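Setting up the drawer cell in simulation before you run it on the arm

Applies to the Tirkow bench cell, scene file revision 13. Updated December 2022.

These steps cover how to set up the simulated copy of the cell and check that the arm, the cabinet and the small test part are where the controller expects them. Set aside an afternoon the first time. After that it goes quickly.

You need a working install of Lemma, the Cevar arm model and the cabinet model from the shared folder. Do not use the old cabinet from June. Its drawer joints were exported with the wrong axis and the bottom drawer opens upward.

1. Load the table and pedestal

Open the base scene and load the table first, then the pedestal. Lock both. If the pedestal is left free it creeps a little on every reset, and you will spend a long time blaming the calibration.

2. Mount the arm

Attach the arm base to the top of the pedestal and set the home pose from the cell sheet. Run the joint test once at low speed. Watch the wrist – if it jumps at the start, the joint limits did not load and you need to import the arm again.

3. Place the cabinet

Put the cabinet at the opposite end of the table with the drawer fronts toward the arm. Leave at least 43 cm between the drawer fronts and the pedestal. Wondimu Tsegaye's placement script will do this for you, but check the result by eye.

4. Set the drawer joints

Open the joint panel and set the travel of the bottom drawer to 124 mm. Set friction to the default, then pull the drawer out with the slider and let go. It should stay put. Lock the other drawers for now.

5. Check the gripper

Open and close the gripper with nothing in it. Then bring it above the part on the table and confirm the fingers point straight down. Do the same check next to the knobs, with the fingers closed and clear of the wood.

6. Check the part in the drawer

Move the part into the open drawer and step the simulation for 3,000 steps. It should lie still. If it shakes or sinks through the bottom, raise the contact stiffness one notch and try again.

7. Save views

Save a view for each check and store them with the scene file. Sofia Cardoso keeps the Wosmont set, so send her a copy if you change any placement.

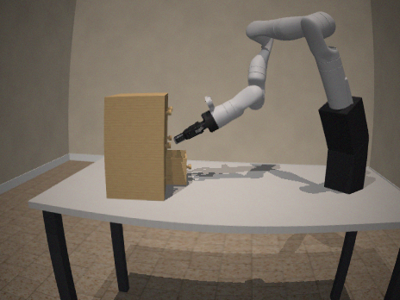
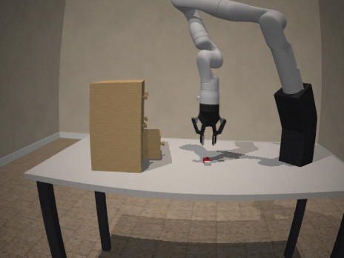
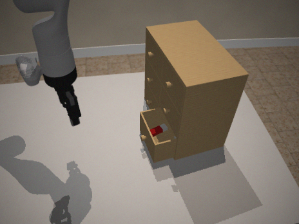 Simulated views of the cell, all with the bottom drawer open. In the last one the part is in the drawer.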